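Horary charts: February notes

The February set goes out on Sunday and uses Regiomontanus houses.
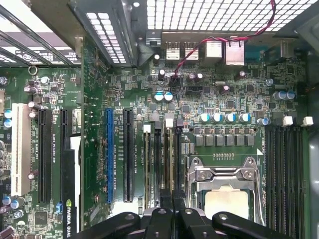
Timing the question

Cast for the moment the question is understood – an error of 2 minutes can shift the Ascendant into the next sign. 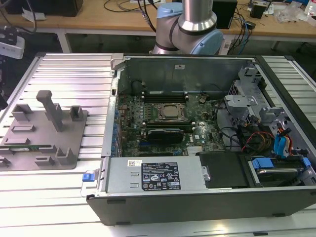

Valentina Tapia writes that she prefers the time of asking, and that her charts read well on it.

Both times are worth keeping. Label each chart the way the slots on a motherboard are labelled, beside the part itself.

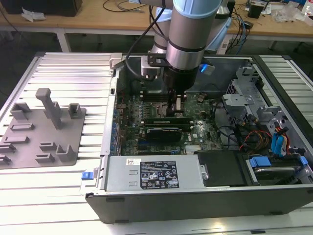

Lost objects come next. The second house and its ruler describe the item. For a missing memory module, say, or a whole Dell desktop computer, take Mercury as co-significator.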